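Research Participants Wanted: Foreign Policy and Public Trust

Drariden is looking for 140 adults to take part in a study on how people judge news about foreign governments, embassies and international funding of local advocacy groups. The study is run with Kakell and is open to citizens and permanent residents aged 18 and over. No background in politics is needed.

Participants will read short news reports, some with the source removed, and say how far they trust each one. Half of the group, 70 people, will also sit a recorded interview in person. Interviews are held at our Bucur Street rooms and take 50 minutes. The reading task can be done from home.
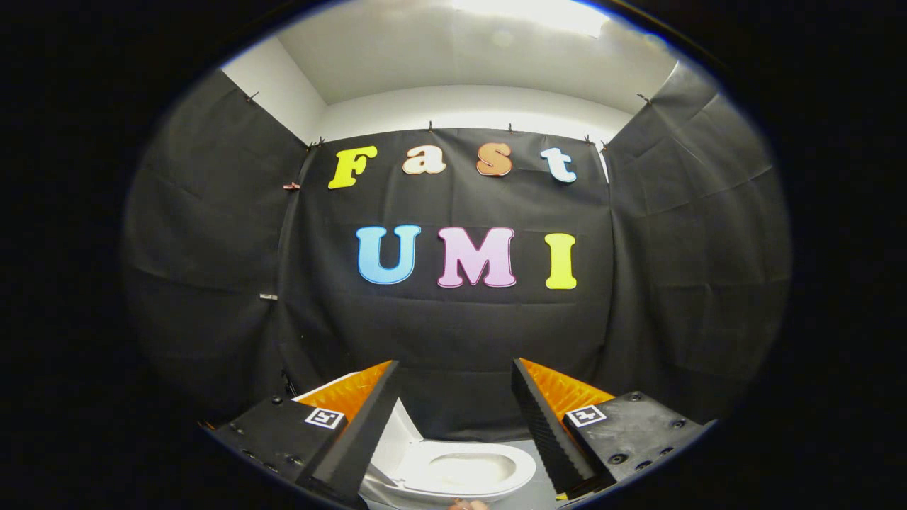 Black fabric backdrop, Bucur Street.

You may hold any political view or none. We ask only that you are not currently employed by a political party, a diplomatic mission or a lobby group. Members of the same household can apply, but will be booked separately.

Interview participants receive a $50 gift card. Travel costs are reimbursed on presentation of receipts, up to 2 trips per person. You can withdraw at any time before your answers are coded, and your name will not be stored with them.

To apply, fill in the short form at the Simov enquiries desk or ask for it to be mailed to you. Please list your preferred times and any access needs. Applications close 24 July 2020. A summary of the findings will be sent to all participants in January.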